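Jun 13, 2021

I have been on a women's softball kick all spring, and the player I keep coming back to is Inmaculada Quintana, the second baseman for Gostau. What a fun hitter! She batted .266 in her first full season, which doesn't sound like much, but she drew 91 walks between that year and the next, and once you start looking at how she works a count you can't stop (I couldn't, anyway).

My favorite at bat of hers came against Odine, with Amparo Ibarra pitching. Ibarra had retired 10 in a row and was throwing that drop ball that falls off the planet. Quintana fouled off pitch after pitch, took two close ones, and then slapped a single through the left side. I was yelling at my laptop. My dog left the room.

The winter move to Mirico worries me a little. It's a huge park, and the infield plays slow, so some of those grounders that used to sneak through are going to get eaten up. But the gaps! If she adds even a few doubles to what she already does, she's an easy top-of-the-order bat for me. I've been hoping for that since December.

Next post I want to get into Żak's bullpen, so send me your favorites.
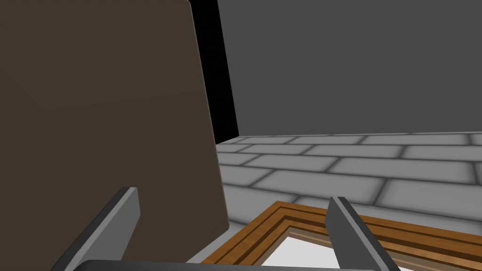
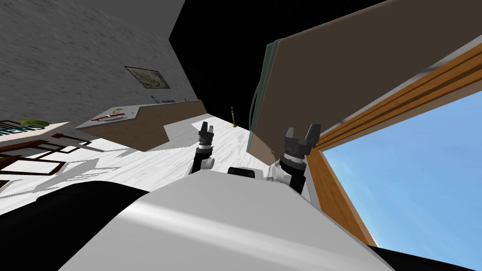
Two computer renders, the second with a pair of robot arms.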